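Womstead Household Loan Project
Progress report to the Giraldo Fund, second reporting period
Prepared by Katalin Hajdu, project lead

Where we are

You asked us to keep this one shorter than the last one, and to put the bad news nearer the front. The van is still broken. More on the van later.

The rest is in decent shape. When we applied, we said we would set up a home goods loan service for people moving into unfurnished rentals in Womstead and the Gilbridge end of the county, and that by this point we would be serving 40 households. We are serving 40 households. I would like to claim careful planning, but we hit the number because a landlord in Gilbridge finished a building early and rented out every unit before anyone had bought a curtain.

The number of items out on loan at the end of November was 349. This counts a table as one item and a set of forks as one item, which the fund's reporting template allows and which I have decided not to question.

What people borrow

Our application contained a confident paragraph on demand. It predicted that people would want beds first, then tables, then seating, and that kitchen goods would trail behind. Beds were right. After that the paragraph falls apart. The most requested thing we own is a shower curtain rod. The second is a can opener. We had budgeted for neither, and for most of the summer our entire stock of can openers was the one in my own kitchen drawer, which has been on loan since July and which I now visit.

Tables move slowly. People in small apartments eat on the sofa and are not sorry about it. We had bought a run of sturdy four-seat dining tables on the theory that a home has a dining table in it, and several are still leaning against the back wall of the storeroom with their legs in a bag. We have stopped buying them. Magdolna Kerekes, who runs the storeroom, has proposed that we use one for meetings, and we now do.

Sofas are the opposite problem. Everyone wants one, everyone wants it by the weekend, and no one will say over the phone how wide their stairwell is. In this period we delivered a sofa to the same third-floor address twice. The first visit established that it did not fit. The second established that it still did not fit. We have since added a question about stairs to the intake form, along with a small drawing that shows where to hold the tape measure.

Dark fabric comes back looking better than light fabric. I realize this is not a research finding, but we paid to clean a cream loveseat three times before arriving at it.

Small goods

We made one real change to the original plan this period, and you approved it by email, for which thank you. The smaller things (bowls, lamps, dish racks, bath mats) no longer go through the loan system. They are handed over to keep.
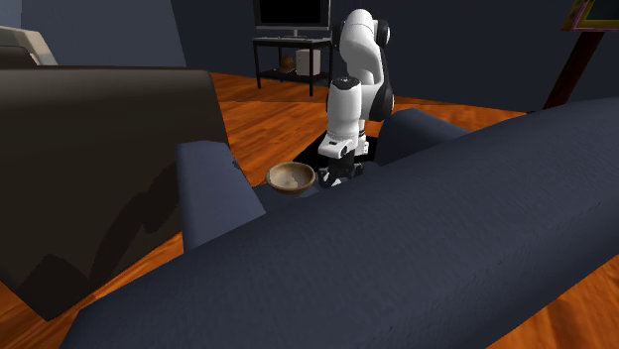
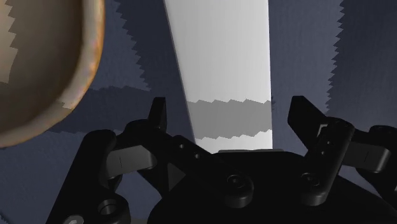

A bowl, in both pictures. The sofa is in the first.

The reason is paperwork. Under the old system a mixing bowl had a tag, a loan record, a return date and a reminder letter, and the postage on the reminder letter was more than we paid for some of the bowls. One borrower returned a colander with a note apologizing for its condition. The colander was fine. The note was longer than this section. It seemed wrong to be making people feel that way about a colander.

Since the change, the storeroom takes fewer phone calls and Magdolna has time to test the lamps before they go out, which she would like it recorded that she always wanted to do. Two were found to have the wrong plug. Both are fixed.

The cost of giving small goods away came to $1,000 for the period, paid out of the line marked "printing and outreach." We had printed very little and reached out mostly by answering the phone.

The van

The van was out of service for 5 weeks. We had it back for a short and happy time, and as I write it is out of service again. The first failure was the transmission. The second is described on the invoice as "various."

While it was gone we rented from a firm in Gilbridge, borrowed a trailer from a church, and on one occasion carried a dresser four blocks by hand, with rests. Deliveries ran late. Most people were patient. A few were not, and they had a point, being the ones on the floor.

We would like to discuss replacing it. I know the grant excludes vehicle purchase. I have read that clause many times and it does not improve. A lease may fall outside it, and I would be grateful for twenty minutes of someone's time to find out whether it does.

Record keeping

In the last report I told you that we were moving our loan records into Jilla, the inventory system we license, and that the move would be finished in a matter of weeks. The move is finished. It was not a matter of weeks.

The trouble was our own categories. Over the years before the grant, several people had entered furniture in whatever way felt natural to them, so that we had chairs, Chairs, seating, a category called "brown," and one entry reading only "ask Magdolna." She was asked. It was an ottoman. Everything now has one name and one shelf, and a borrower who calls can be told on the spot whether we have a crib. For now the answer is usually no. Cribs have safety rules that rule out most of what gets donated, and we turn away good-looking ones regularly, sometimes to visible hurt.

What didn't happen

The furniture repair evenings did not start. The room we meant to use was booked by a choir, who are very good and show no sign of stopping. We have been offered a space behind the hardware store from the new year, unheated, and are looking at it with coats on.

The borrower survey went out and came back thin. Those who answered were kind. One asked whether we could also lend a cat.

Next period

We plan to hold at the present number of households until the van question is settled. Taking on more people and then delivering to them by trailer would make for a better table in this report and a worse winter for everyone in it. We will buy bed frames, shower curtain rods and more can openers. We will buy no tables.

The spending summary and the list of items bought are attached separately. The line called "choir" is a typing error for "chair" and will be corrected in the final copy.

Katalin Hajdu
Womstead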